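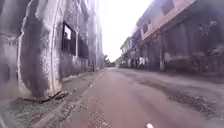 Cuando firmé el alquiler del repartidor de Verkex, el folleto prometía 40 entregas al día y «adaptación completa a cascos antiguos». Pues bien, mi calle es lo más antiguo que hay. Paredes negras de chorretones, un canalón que baja hasta casi el suelo, y a la derecha esa franja de grava donde el asfalto se rindió hace años. Si el bicho pasa por ahí, pensé, pasa por cualquier sitio.

La primera mañana le metí dos empanadas y lo mandé a la plaza Ocampo. Yo iba detrás, con el móvil en la mano y las zapatillas de casa, como quien acompaña a un hijo al colegio. ¡Qué nervios! Tres vecinos charlaban al fondo y el robot se plantó delante de ellos y dijo, con voz de locutor: «Buenos días, llevo comida».

- ¿Y a nosotros qué? - le contestaron.

El plan básico cuesta 487 al mes, seguro aparte. El de Clokside era más barato, pero se atascaba en los bordillos, y mi hermana todavía me lo recuerda en cada cena.

Llegó a la plaza en 27 minutos. Yo tardo seis. Las empanadas, eso sí, enteritas. Por la noche abrí la aplicación para darme de baja y me salió un aviso: «Hoy he conocido a tres personas».

Dejé el teléfono en la mesa y puse el bicho a cargar.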